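Bolcombe Workshop Practice, Unit 3
Handout: The Stand and Tray Exercise
Prepared by Geeta Rajput and Abhishek Yadav

Participants will work at the white table with the black stand. The stand consists of an oval tray with a low raised rim, a thin vertical post rising from it, and a horizontal bar carried by the post. The raised rim marks the limit of the placing area. 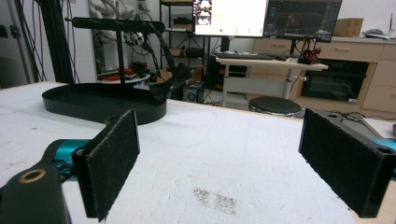

Straps are to be hung over the bar so that the lower end falls toward the tray. Smooth the strap before letting go of it. A strap that slips off is recorded as a miss and hung again from the start. Each participant completes two rounds of almost 55 minutes, with a short break between them.

Marks on the tabletop - stains, scuffs, lines - are not to be used as guides for positioning. Work from the rim of the tray only.
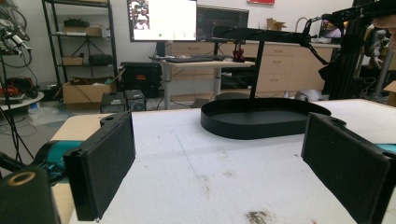 Record sheets are scored out of 100 and handed to Pramila Joshi before leaving. Sheets without a name will be returned unmarked. Participants who miss a round should arrange a second sitting with Mr. Yadav in October.

Reading for the next unit: Course Reader, section 2, "Hanging and Folding."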